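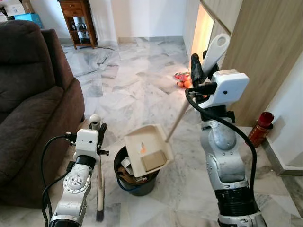

## 대리석 타일 바닥의 건식 청소: 빗자루와 긴 손잡이 쓰레받기 사용 절차

최종 수정: 2026년 5월 11일

본 문서는 거실 대리석 타일 바닥에서 종이 조각, 골판지 부스러기, 포장 잔여물 등 마른 쓰레기를 쓸어 담아 소형 휴지통에 비우는 절차를 정리한 것이다. 물걸레질과 광택 작업은 범위에 포함하지 않는다. 젖은 오염물이나 유리 파편에도 적용하지 않는다.

### 1. 준비물

- 손빗자루: 나무 자루에 짙은 색 모가 달린 것. 모 끝이 한쪽으로 휘었거나 뭉친 제품은 대리석 표면의 고운 먼지를 놓친다.
- 긴 손잡이 쓰레받기: 가는 나무 봉에 흰색 플라스틱 손잡이, 크림색 받이로 구성된 것. 받이 앞날이 갈라졌으면 교체한다.
- 소형 원형 휴지통: 검은색, 뚜껑 없는 형태.
- 휴지통용 봉투
- 마른 극세사 천 2장

Planine과 Lunde의 빗자루 세트를 번갈아 사용해 본 결과, 타일 바닥에서는 모가 부드러운 Lunde 쪽이 줄눈 주변 먼지를 더 잘 끌어냈다. Planine은 모가 뻣뻣하여 카펫 가장자리에 적합하다. Flira의 쓰레받기는 봉 길이가 충분하나 받이가 얕아 부피가 큰 골판지를 담으면 앞으로 미끄러진다.

### 2. 사전 점검

1. 바닥이 말라 있는지 손등으로 확인한다. 물기가 있으면 먼지가 줄눈에 달라붙으므로 먼저 마른 천으로 닦는다.
2. 빗자루 모에 모래알이 끼어 있지 않은지 확인한다. 대리석은 경도가 낮아 모래알 하나로도 긁힌 자국이 남는다.
3. 쓰레받기 앞날을 손가락으로 훑어 거친 부분이 있는지 본다.
4. 휴지통이 3분의 2 이상 차 있으면 봉투를 먼저 교체한다.
5. 창문과 선풍기를 닫거나 끈다. 가벼운 종이 조각은 약한 바람에도 소파 밑으로 들어간다.

### 3. 쓸기

쓰는 방향은 벽에서 방 가운데 쪽으로 통일한다. 회색 무늬가 있는 타일에서는 먼지와 무늬가 잘 구분되지 않으므로 눈에 보이는 쓰레기만 따라가지 말고 타일 한 줄씩 처리한다.

1. 걸레받이와 바닥이 만나는 선부터 시작한다. 모 끝을 모서리에 대고 벽과 나란히 당긴다.
2. 서랍장 등 소형 가구의 앞과 옆을 쓴다. 하단 선반이 열려 있는 가구는 선반 위의 먼지를 먼저 내린 다음 바닥으로 넘어간다.
3. 소파 옆면을 따라 앞뒤로 쓴다. 천 소재 소파는 측면 하단에 부스러기가 붙어 있는 경우가 많으므로 마른 천으로 한 번 훑는다.
4. 구석에 상자를 쌓아 둔 경우 상자를 들어낸 뒤 쓸고 원위치한다. 밀어서 옮기면 상자 밑의 모래알이 바닥을 긁는다.
5. 모은 쓰레기를 휴지통에서 한 걸음 떨어진 지점에 둔다.

빗자루는 수직에 가깝게 세워 짧게 당긴다. 눕혀서 길게 밀면 모가 튕기면서 먼지가 날린다. 한 번 당길 때의 폭은 타일 한 장을 넘기지 않는다.

### 4. 쓰레받기에 담기

1. 받이 앞날 전체를 바닥에 밀착시킨다. 한쪽이 뜨면 고운 먼지가 그 밑으로 빠진다.
2. 골판지처럼 크고 납작한 조각을 먼저 담아 받이 안쪽 벽에 붙인다.
3. 작은 조각을 그 앞에 쓸어 넣는다.
4. 쓰레받기를 뒤로 조금 물린 다음 남은 먼지 선을 다시 쓴다. 선이 사라질 때까지 반복하되 3회를 넘기면 마른 천으로 마무리한다.

받이보다 큰 골판지는 담지 않는다. 접거나 찢어서 크기를 줄이고, 깨끗한 것은 재활용으로 분리한다.

### 5. 휴지통에 비우기

1. 휴지통을 평평한 타일 위에 둔다. 줄눈에 걸쳐 두면 가벼운 통은 흔들린다.
2. 쓰레받기 손잡이를 위로 비스듬히 세우고 받이를 통 입구 바로 위에 맞춘다.
3. 받이를 천천히 기울인다. 납작한 조각이 안쪽 벽에 걸려 남으면 기울기를 더 준다.
4. 빗자루는 통 가까이에 세워 들고 있다가 받이에 남은 조각을 쓸어내린다. 이때 모 끝이 통 안의 쓰레기에 닿지 않게 한다.
5. 받이를 통 테두리에 세게 두드리지 않는다. 먼지가 다시 퍼지고, 플라스틱 받이는 봉과의 연결부가 헐거워진다.
6. 통 주변에 떨어진 조각을 확인하고 다시 담는다.

구겨진 종이가 통 위쪽까지 올라와 있으면 새로 넣은 조각이 굴러 나온다. 종이를 눌러 공간을 만든 후 비운다.

### 6. 문제별 조치

| 증상 | 원인 | 조치 |
|---|---|---|
| 먼지 선이 계속 남음 | 앞날 변형 또는 밀착 불량 | 받이 각도를 낮추고, 개선되지 않으면 교체 |
| 조각이 통 밖으로 떨어짐 | 기울이는 속도가 빠름 | 입구 중앙에 맞춘 뒤 천천히 기울임 |
| 쓸 때 먼지가 날림 | 빗자루를 눕혀 길게 밂 | 세워서 짧게 당김 |
| 줄눈에 부스러기가 남음 | 줄눈과 수직으로만 쓺 | 줄눈과 같은 방향으로 한 번 더 쓺 |
| 봉이 헛돎 | 연결부 풀림 | 봉을 다시 조이고 흔들림 확인 |

### 7. 도구 관리

- 빗자루는 사용 후 야외에서 털고, 모가 바닥에 닿지 않게 걸어서 보관한다. 세워 두면 모 끝이 휜다.
- 모 세척은 미지근한 물에 중성세제를 풀어 진행하고, 모를 아래로 하여 그늘에서 말린다. 나무 자루는 물에 담그지 않는다.
- 쓰레받기 받이는 젖은 천으로 닦은 뒤 마른 천으로 물기를 없앤다.
- 휴지통 안쪽은 봉투를 교체할 때마다 닦는다.
- 빗자루 교체 주기는 6개월로 잡는다. 습도가 높은 7월에는 나무 자루에 곰팡이가 생겼는지 별도로 점검한다.

보관용 벽걸이 고리는 Onent 제품을 기준으로 작성하였다. 다른 고리를 쓸 경우 자루 끝의 굵기에 맞는지 먼저 확인한다.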